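Ellarness floor tile, pale grey

A plain pale grey tile for kitchens, hallways and utility rooms. It is sold by the box and we keep it in stock all year. Each tile measures 600 x 600 mm, and the same tile can be laid straight or offset.

Boxes are stacked on pallets in our yard and can be collected, or we deliver within 177 miles. Please order all you need in one go, as the shade varies a little between batches - the batch number is printed on the end of each box.
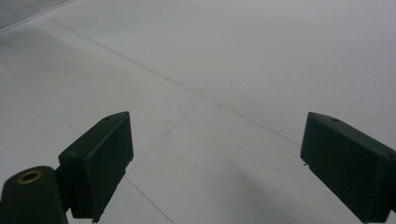
Grout is not included. We suggest a mid grey from the Plastis range, which shows marks less than white. For daily cleaning use warm water and a mild floor cleaner, and keep wax and polish off the surface.

Samples are free, one per household. For trade orders or pallet prices, ask for Dörte Oltmanns at the counter.

Product code: 3000-PG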